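Countertop microwave oven

A countertop microwave oven is a small electric oven that heats food with microwaves and stands on a kitchen counter, shelf or cart instead of being built into a cabinet. It is one of the great everyday inventions! A bowl of soup that would need a pot, a burner and some stirring can be ready in the same dish it is eaten from.

How it heats

The heart of the oven is the magnetron, a tube that turns electrical power into microwaves. These travel through a short metal channel into the cooking space, bounce off the walls and pass into the food, where they set water molecules moving. The food warms as a result. Glass and most ceramics let the waves through, so a plate gets hot mainly from what is sitting on it. Many household models have a top output of 1000 watts, and lower settings usually work by switching the magnetron on and off (the change in the hum is easy to hear).

Door and controls

The door is the cleverest part of the whole box. Behind the dark glass lies a metal sheet full of tiny holes, small enough to hold the microwaves in and still let a person peek at the lasagna. Switches in the latch cut the power the moment the door is opened.

Most doors swing to the left, with the controls in a panel on the right. Some have a large push button, others a bar handle, and others a small tab at the edge of the door. Light ovens can slide forward when pulled, and steadying the top corner with the free hand keeps them in place.
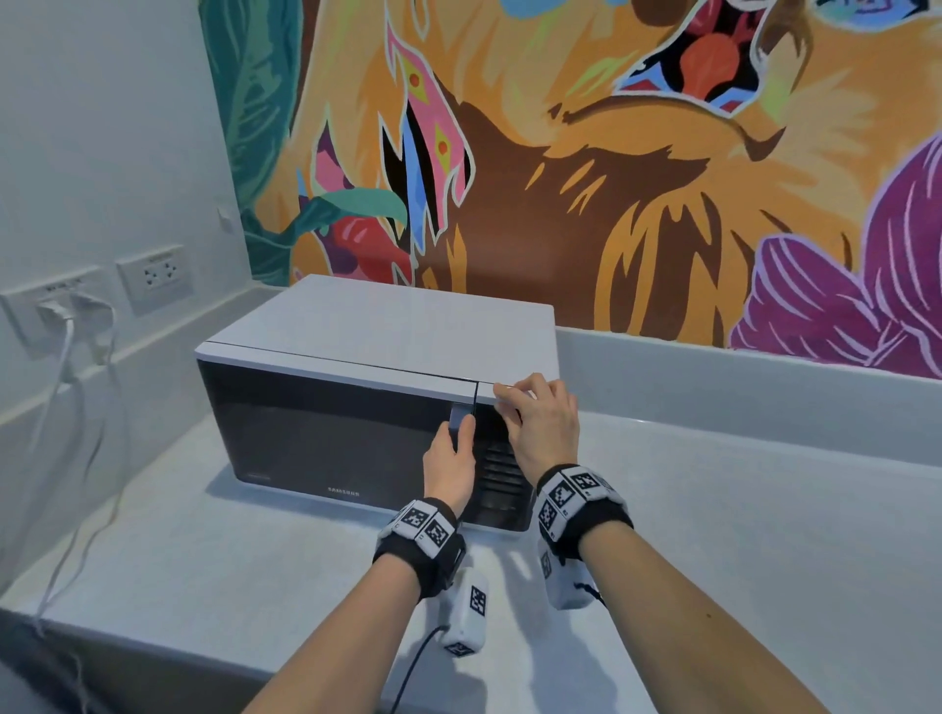
Placement

A countertop oven needs a flat, steady surface and room for air to move around its vents. The maker's manual gives the distances for each model. It should have a wall outlet close by, with the cord kept away from the sink and any hot burner.

Beyond that, there is plenty of freedom, and shared kitchens make wonderful use of it. Chrysoula Moschos, who wrote a short guide to the community kitchens of Pollerville, was delighted by how many had put the microwave against the brightest wall in the room.

Cleaning

Steam does most of the work. A cup of water with a slice of lemon, heated until it boils and left to stand with the door closed for a few minutes, loosens dried splashes beautifully. The turntable lifts out for washing in most models, and the door seal should be wiped with a soft damp cloth.

See also

Convection oven
Kitchen counter
Toaster oven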